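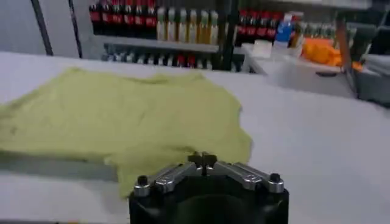 Findham is a community organisation in Telby. We run discussion evenings, advice sessions and short courses for women from Black, Asian and other minority ethnic backgrounds, and for anyone who wants to listen and take part. Most of our groups are practical as well as talkative. People often find it easier to speak about work, family or the way they have been treated when they have something to do with their hands, even if it is only a crumpled yellow-green cloth on a white table.

Who we are

Findham was set up by Heather Rutherford, who had spent 18 years as a housing adviser and kept meeting women who had been passed from one office to another. The first meetings were held in her front room. We now have a small paid team, with Karthik Uddin looking after courses and bookings.

What we do

Our main group, Yao, meets on Tuesday evenings during term time. Each session has a topic chosen the week before. Recent ones have included hair and dress rules at work, colourism within families, and what to say when a child is called names at school. There is no need to speak if you would prefer to sit and listen.

Illar is our advice service. It covers complaints about discrimination, help with forms, and going along to meetings with an employer or a school. We do not give legal representation, but we can refer you to a solicitor.

We also run training for local employers. A session lasts 2 hours and is kept to 14 people so that there is time for questions. The fee is £400 and goes towards the cost of the advice service – all our groups for women are free.

How we work

What is said in a group stays in the group. We keep notes only for advice cases, and you can ask to see yours at any time. Childcare is available for daytime courses if you let us know when you book. The building has a ramp at the side entrance and an accessible toilet on the ground floor.

New courses start in October. To book a place or ask about training, please contact Karthik through the enquiries form.

Page last updated 02/08/2019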